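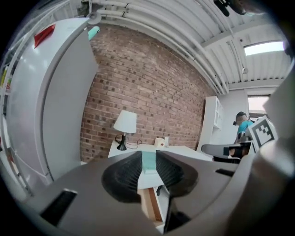

White desk and lamp against the brick wall, with daylight coming in on the right.

I do love an old brick wall, but it's a thirsty colour for light (all that rust and brown just drinks it up), so a white desk with a pale lampshade does a lot of good in front of one. If you're setting up a study corner at your place, start with the lamp, get it where you like it, and let everything else fit in around it. Run a soft brush down the bricks before you push the desk back, too, or you'll be wiping grit off the top all through June!

Then there's the drawer. Mine gets emptied twice a year, right down to the timber, and I lift it out if it'll come. Vacuum the corners with the crevice nozzle, wipe with a barely damp cloth, and leave it open for 2 hours before a single pen goes back in.

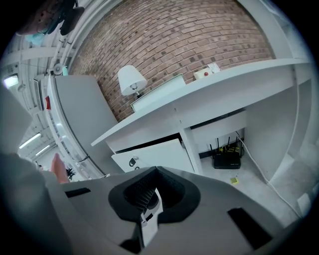
What do you put on a drawer that sticks?
A stub of plain candle, rubbed along the runners while the drawer is out. If it still drags on a wooden runner, give the rough spots a light go with 300 grit sandpaper, dust off, and wax again. Metal runners want a wipe and a dab of dry lubricant instead.

My neighbour Haris Dervishi swears by lining his drawers with leftover wallpaper, and I've come round to it, though I cut mine a touch small so the edges don't curl. No glue, just lay it in. The whole job takes 15 minutes, a bit more if you stop to read the old letters like I do. While you're down on the floor, have a look at the cords as well, and loop up any spare length with a soft tie so your chair can roll past without catching.
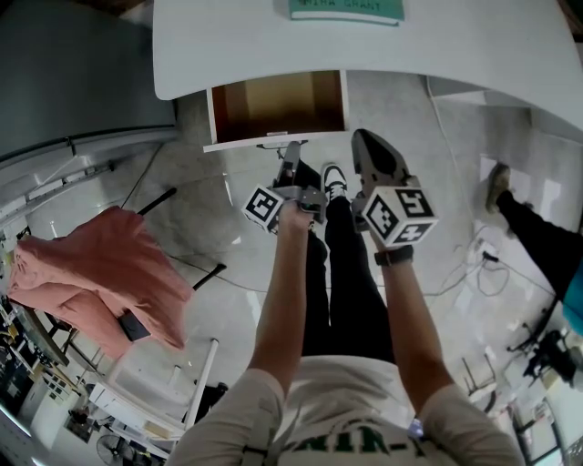 Drawer open and empty, with its warm brown inside showing, and a Mira Grant book on the desktop.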